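Brarer Clear Test Tube Rack - Two-Row Tabletop Model

We have been selling this little rack out of our Trasturville shop for longer than I care to admit, and it is still the one I hand to people when they come in wanting something simple that will sit nicely on a table and let everybody see what they are doing.
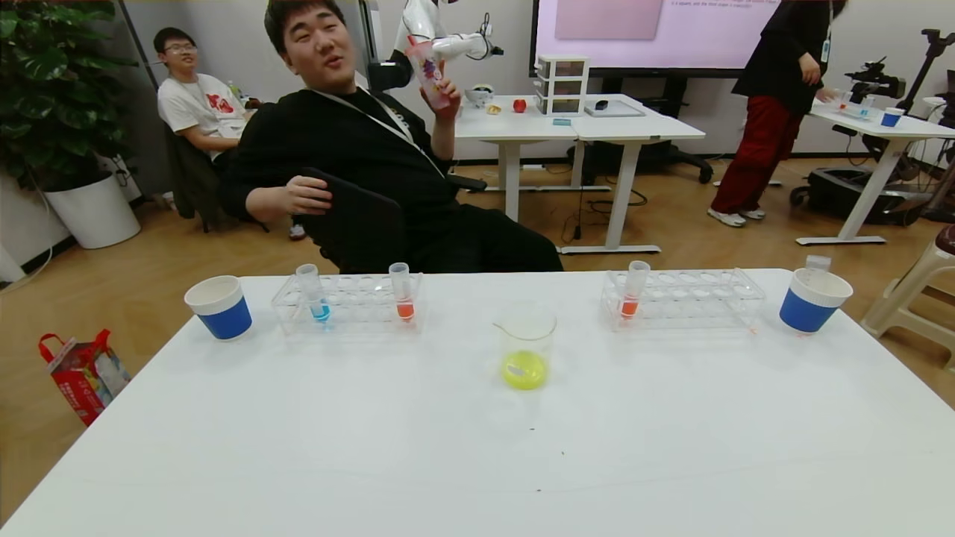
The Brarer rack is sold singly or in a classroom carton of 32, and most schools start with a pair per table. Carmela Testa, who teaches the Saturday color mixing class in Lirkcombe, likes to keep blue in one tube and orange-red in its neighbor, with a spouted beaker between the two racks for the pouring, and I think that is as pleasant a way to set up as any. Paper cups do fine for the rinse water, by the way - no need to buy anything fancy from us!

Care is easy. Warm water, a drop of dish soap, a soft cloth, and please keep it out of the dishwasher, however tempting that looks at the end of a long day. 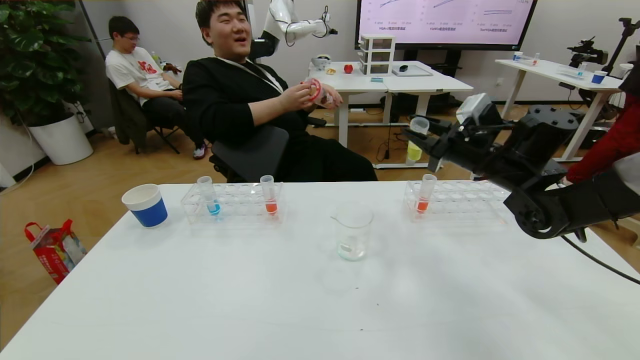
Ordering and delivery

Single racks go out the next working day. Cartons come from the Kowalchuk warehouse and take a bit longer, especially in February when the schools all order at once. 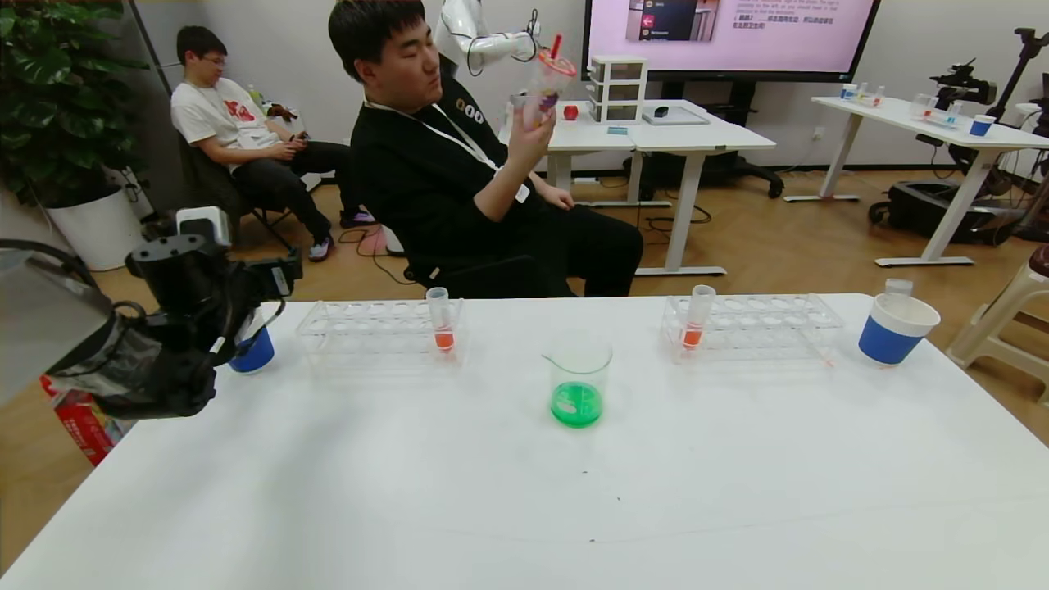 Will my old tubes fit?
Most small plastic tubes with a cap will. If you are unsure, mail us one and Urho will try it in a rack and write back to you.

Orders over 153 dollars ship free, and returns are welcome for 19 days, even if you have peeled off the sticker. 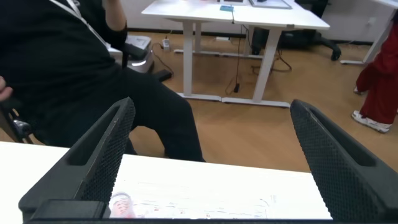

Printed sheet on a white tabletop.

Page updated April 11, 2019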